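Sun 7 August
Posted by Yuk-lan Kwan

The Matard is out of the driveway and a different electric car is in it. I wrote in May that I would keep the old one until the battery gave up. The battery is fine. The dealer in Gostircombe called about a used hatchback with a heat pump, and I drove over to see it on my lunch break.

What I wanted was range in January. The old car lost a lot of it once the heater was running, and my commute includes the long hill out of Distmont. The new one has a bigger pack and doesn't seem to mind the hill. I have driven it for 29 days now, 1860 miles in all, mostly to work and back with one long weekend trip to see Shu-fen and Kuo-hua Chou.

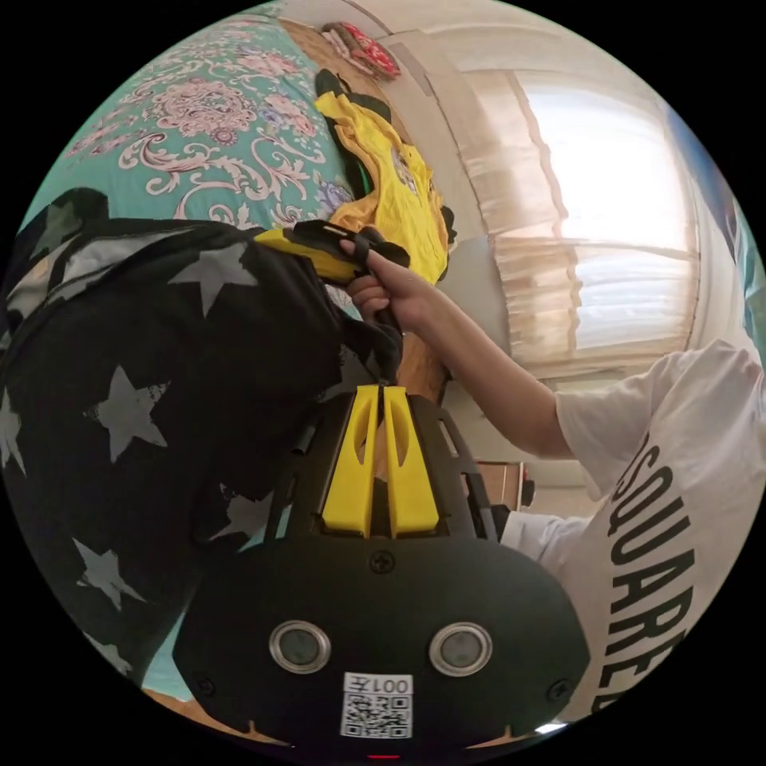 Do you need a home charger to own one of these?

It depends on how far you drive in a day. I got by on a regular wall outlet for two years with the Matard, plugging in at dinner and leaving it until morning. With this car I had a 240-volt outlet put in, mainly so I can charge during the cheap hours and be done before the rate goes up.

The electrician took most of a morning. My panel had room for the new breaker, and the longest part was getting the cable through the garage wall. I left the cord reel on the left side where it was, even though the charge port on this car is at the front right. It reaches if I park a little crooked.
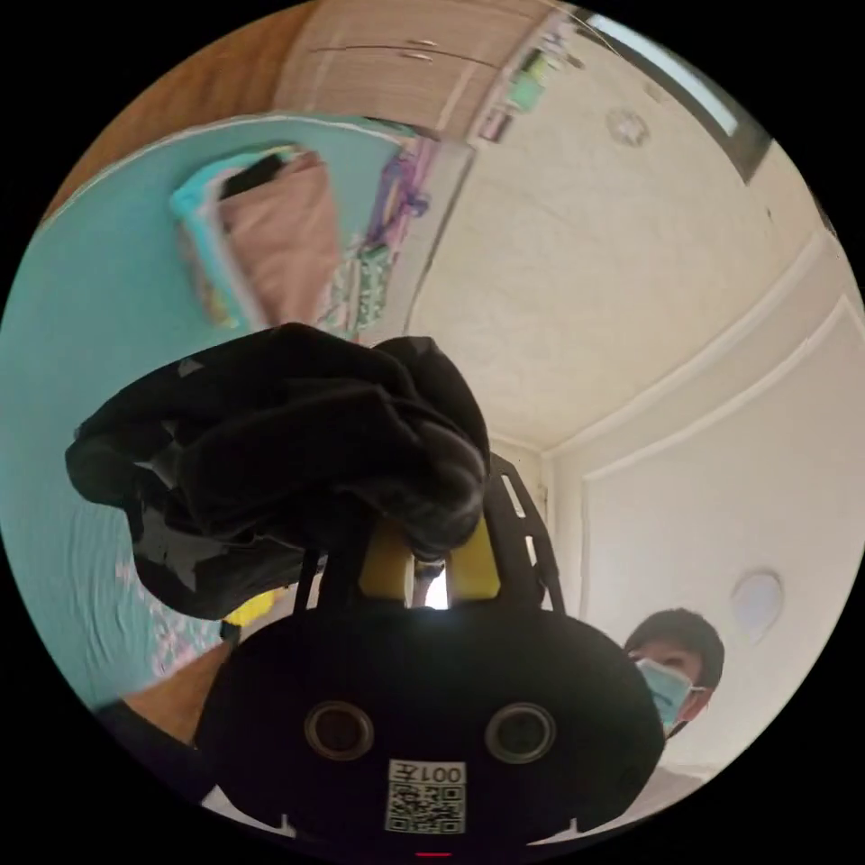
Upstairs, same week.

The trip to the Chous was the first real test on the highway. I left with a full battery and stopped once, at the Ait Ali truck stop, where there are four fast chargers behind the diner. One was dead and one was taken. I plugged into the third and went in for eggs. After 30 minutes I had more than enough to finish the drive, so I paid and left.

Coming home it rained the whole way and I used more power than I did going out. I turned the cruise control down a little — nothing painful — and still pulled in with 45 miles left on the display.

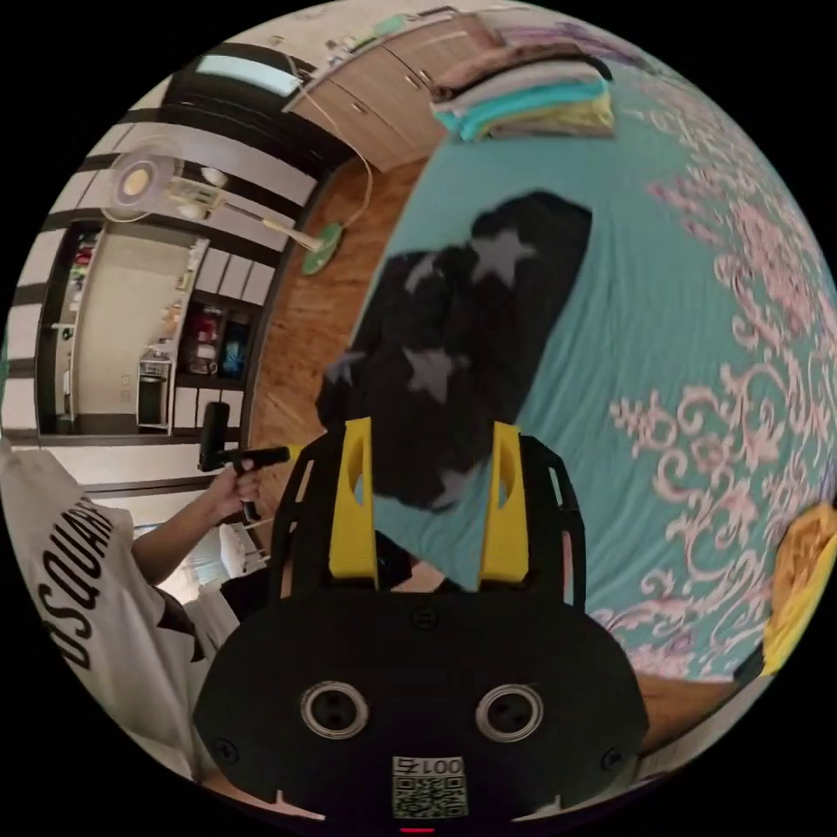
The seats are the one thing I would change. They are a light gray cloth that shows every mark, and the dealer had no covers that fit around the side airbags. I have an old sheet over the back seat for now. It slides around, and it isn't nearly as cheerful as the turquoise one with the pale pink scrolls on the bed, but that one is staying in the house. Proper covers are on order.

I still have to sort out winter tires and find out why the phone app logs me out every couple of days. The dealer says there is an update coming.

Comments

Yasaman Ghasemi
Which trim did you get? I was told only the top one has the heat pump.

Yuk-lan Kwan
Middle trim. It was an option that year, so check the sticker on each car.

Liam Ní Mhurchú
The dead charger at Ait Ali was dead last summer too. The one closest to the dumpster is the fastest.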